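The Toolbox Test

Ask people who build robots which chore they'd most like to hand over, and you'll hear laundry, then dishes. Ask people who run repair shops and you get a different answer: put the tools away. It's dull work that comes around every evening, and it happens to be a wonderful way to find out what a pair of mechanical hands can do.

I've been hooked on this question since January, when I visited the small workshop that Nesden runs on the edge of Harorley. I'd gone to see a packing line. What kept me there until closing time was a table with two arms, a toolbox with a folding handle, and a handful of tools of the kind that live in every kitchen drawer.

Think about what the job asks for. A box has to be opened, and a latch is a mean little thing if you can't feel it click. A hex key lies almost flat on the table. A screwdriver wants to roll, and a clear plastic handle is hard for a camera to make out at all (I lose mine on the bench, and I have eyes). Then everything has to fit inside, and the lid has to close over it. You and I do all that while talking on the phone!
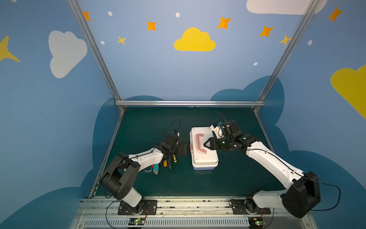
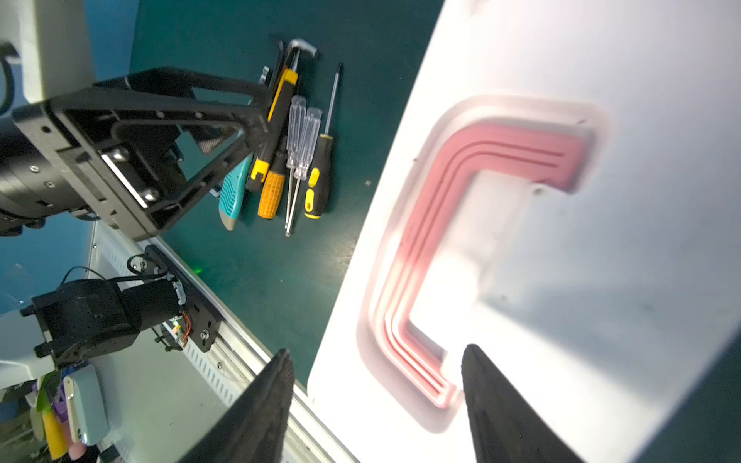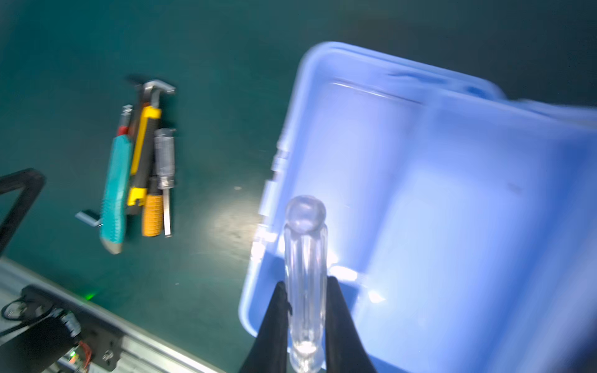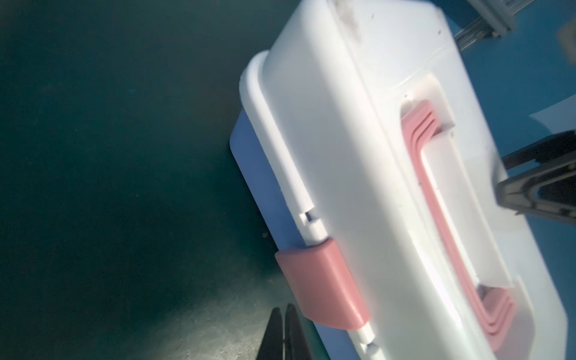

Two-armed work with hand tools and a latched box is still among the harder tidying jobs.

Alasdair Halliday doesn't share all of my excitement. He told me that a chore only counts as done when you can leave the room, and that he has yet to leave the room. A machine that tidies nine evenings out of ten, he said, still leaves somebody checking on it every evening, and a shop owner would sooner spend those minutes putting the wrenches away.

Fair enough, and the numbers I was shown bear him out. Nesden's log held 1,491 tries at the full job, from open box to closed lid. On the better days the arms got through 60 in a row with the same box and the same tools. Swap in a box with a stiffer latch and they could fail six times running. The team wants 3,000 tries on the books before it lets anyone talk about a product, and I like them for it.

But look at where the failures are now! A few years ago the arms I saw at shows couldn't be trusted to pick up a screwdriver unless it had been laid out just so. The trouble these days comes later, in the fiddly end of the job, with lids and latches and the last tool that won't lie flat. Goteck, which sells grippers to small shops, is working on softer fingertips for that very thing. Insaurralde is going at it from the other side with a toolbox whose latch is easier for a machine to work, and I suspect my own stiff thumbs would be grateful for one too.

So, can a robot clean up your bench tonight? No. It might manage one particular bench, with tools it has met before and a person close by. I'm going back to Harorley in the winter, and I've asked if I can bring my own toolbox, the dented one with the bad hinge.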